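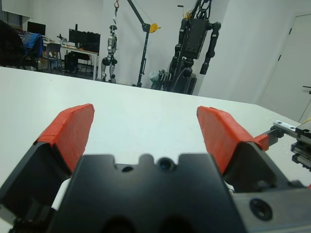

DATASETS / FOOD AND COOKING

Helthorpe Leftovers, a collection of short home recipes

Welcome, and thank you for stopping by! Helthorpe Leftovers is a set of 1327 recipes for using up what is already in the fridge – cold potatoes, the heel of a loaf, half an onion that has been looking at you since the weekend. They were typed up from notebooks and letters that people in and around Helthorpe were kind enough to lend us, and we've tried to keep them sounding the way they were written, even when the writer changes her mind about the oven halfway down.

Each recipe is one row in recipes.csv, with a title, an ingredients field, a method field and a notes field. The notes are our favorite part (they wander off into weather and cousins), so please do read a few before you strip them out.
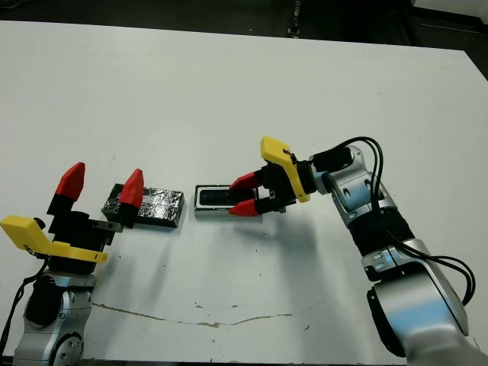 Spelling and measures

We left the spelling alone. If a cook wrote "tomatos," you'll find tomatos. Measures are as given, which means plenty of "a good handful," and there is a small file called measures.txt with our best guesses in grams. Those guesses come from our own kitchens and roughly 50 of them are still marked "unsure."

Titles in the Bạch notebook keep their accents, so open the file as UTF-8 or they will turn to soup. 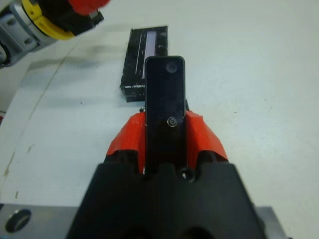
Black block upright between red fingers

Known problems

There are 2 soups entered under the same title. They are different soups, so please don't merge them. Methods longer than 1000 characters were split at a line break by Druko, the little script we used for cleaning, and now and then it split in the middle of a thought.
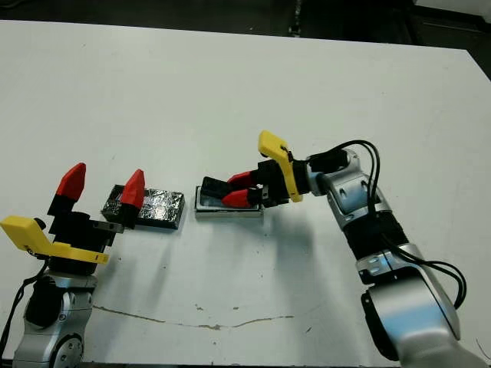

One reader wrote to ask whether the bread puddings could have a tag of their own, as she had spent an evening hunting for them under cake, dessert and, in one case, breakfast. We think that's a lovely idea and it will be in the next version.

License

Free for any use. A mention of Helthorpe would be very welcome.

Last updated 27 July 2018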